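Marnley Hand Grippers — the pair

Last updated: 10 Jun 2025

If you want to show a robot how to do a chore, you can drive the robot from across the room, or you can pick up a Marnley and just do the chore yourself. I sell both kinds of setup and I'll tell you which one I reach for at home (it's the Marnley, every time!). You hold the handle, the jaws do what robot jaws would do, and the camera on top keeps a record of it all. My favorite starter job is a T-shirt laid out flat on a bed. 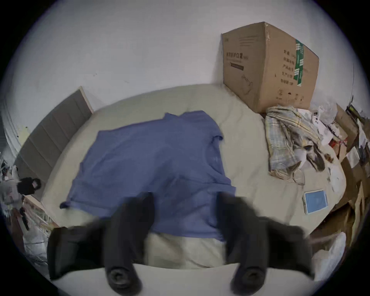 Rodica Vasiliu: I started on towels and wish I'd gone straight to shirts. Sleeves taught me to slow down, and my demos got a lot better once I did.

She's right about slowing down! Fast hands make for blurry footage, so pick a pace you can keep up for a whole session. I like to smooth the cloth, open the jaws all the way, and come in low — then pinch, lift and carry without stopping to think. If you fumble, keep the take anyway and mark it. The Linine software lets you sort those out later.

Folding goes better with one gripper in each hand, and that's why we sell them as a set of 2. 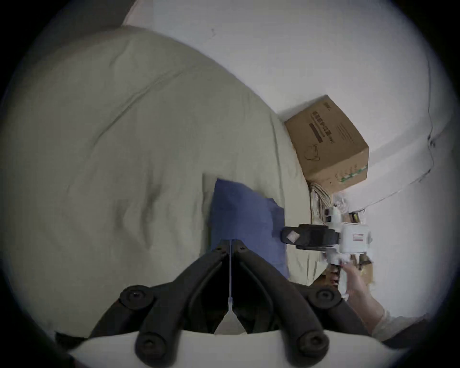
Marnley grippers at work on a folded blue cloth.

The set comes with handles, jaws, spare finger pads and a Linine license good for 3000 takes. I've been on the same pads since March and they still grab thin cotton just fine.
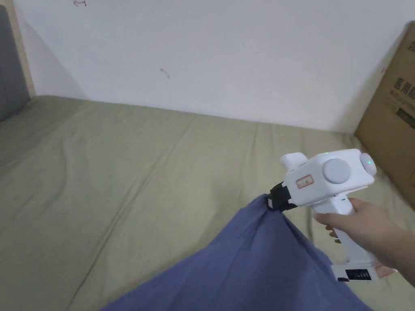

2 min read

Corners are where I'd spend your practice time. Pinch close to the tip, lift until the cloth makes a little peak, and move your whole arm instead of your wrist (your robot's wrist won't bend like yours does). Orders ship in 7 days, and spare pads are in stock now.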